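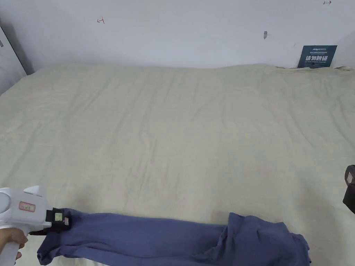 Folding on the bed

Best folding table in the house is the bed, if it's against a wall so nothing slides off the back. Plain light sheet helps, you can see lint, stray socks, the one dark thing you missed. Smooth the sheet a bit first. Doesn't have to be perfect, a few creases won't hurt anything.

Twisted legs and sleeves

Dark blue stuff is the worst at our place, comes out of the wash in ropes. Lay it flat across the bed, take hold of one end, pull it taut. Then work along toward the crumpled part with your free hand. Don't shake it first, you'll be at it twice.

If a rolled edge won't lie down, turn it inside out and run your thumb along the seam. Still rolled? Damp cloth, two minutes, try again.

Pants

Seams together. Fold leg over leg. Tuck the crotch point in so you get a straight side, then thirds. Thick ones in half and half again, thirds get too fat for the drawer.

Long sleeves

Face down. One side in, sleeve straight down, other side same. Bottom up to the collar. I used to do a fancy thing with the cuffs and gave up, no differnce once it's in the pile.

When to do it

Straight out of the dryer if you can. Ours goes Saturday morning, folded before lunch or it sits in the chair till Tuesday. Reinhold Oltmanns wrote in to say he folds at night with the radio on and gets through a full load in one program. Fine by me.

Wrinkles that stay

Spray bottle, 100 ml of water, teaspoon of white vinegar. Light mist, smooth by hand, leave it flat. Good for cotton. Test anything dark on an inside hem first. Smell goes off when it drys.

Drawers

Stand things on edge, not stacked. You see every color at once and the bottom ones get worn too. Shoebox cut down makes a decent divider. My top drawer is 80 cm wide and takes three.

Sheets

Fitted sheet: corners into each other, lay it on the bed, make a rectangle, fold. Put the whole set inside one of its own pillowcases. Feng-yi Shih's tip from last month and I have not lost a pillowcase yet.

More on stain soaking next time. Still have a pile of mail about grass stains, keep them coming, but please say what fabric it is!!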